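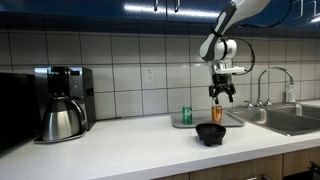 조리대 위에 늘 나와 있는 것들

10월에 이 집으로 이사 오면서 조리대만큼은 깨끗하게 비워 두고 살겠다고 굳게 다짐했었는데요, 반년이 지나고 보니 역시나 이것저것 올라와 있습니다. 그래도 요즘은 이 모습이 꽤 마음에 들어요. 흰 상판이라 뭐가 조금만 묻어도 금방 티가 나서, 저 같은 사람도 행주를 자주 들게 되거든요.

왼쪽의 검정과 스테인리스가 섞인 커피메이커는 제 아침을 책임지는 친구입니다. 유리 주전자를 두 번이나 깨 먹고 나서 스테인리스 보온 주전자가 딸린 것으로 바꿨는데, 얼굴이 비칠 만큼 반들반들해서 손자국이 잘 보이는 게 흠이라면 흠이에요. 저는 아침 7시에 한 번 내려서 점심 먹을 때까지 천천히 나눠 마십니다. 원두는 Brinolia에서 200그램씩만 사고요. 욕심내서 큰 봉지를 샀다가 향이 다 날아가 버린 적이 있어서요.

앞쪽에 있는 검은 돌그릇은 이 주방에서 제가 제일 아끼는 물건이에요. 짤막한 발이 달려 있고 속이 넓어서 과카몰리를 만들기에 딱 좋습니다. 예전 직장 동료였던 Rhea Dimaculangan이 귀국하면서 물려주었는데, 어찌나 무거운지 한번 찬장에 넣으면 다시 꺼낼 엄두가 안 나요. 그래서 그냥 밖에 두고 씁니다. 씻을 때는 세제 없이 뜨거운 물과 솔로만 문지르고, 엎어서 하룻밤 말려요.

회색 쟁반은 Layug에서 790엔 주고 산 것인데 테두리가 살짝 올라와 있어서 음료 캔을 올려 두기 좋아요. 초록색 캔과 주황색 캔을 나란히 세워 놓으니 하얀 조리대가 조금 환해진 것 같기도 하고요(남편은 냉장고에 넣으라고 성화입니다만!).

싱크대는 두 칸짜리라 한쪽에서는 채소를 씻고 다른 쪽에는 설거지를 담가 둡니다. 목이 높이 올라간 수전 덕분에 큰 냄비도 편하게 헹굴 수 있어요. 수전 옆에는 투명한 펌프 용기가 있는데, 속이 보이니까 다 쓰기 전에 미리 채우게 되더라고요.

이번 주말에는 찬장 아래 칸을 정리해 볼까 합니다. 뚜껑만 남은 밀폐용기가 한가득이라 벌써부터 한숨이 나오네요.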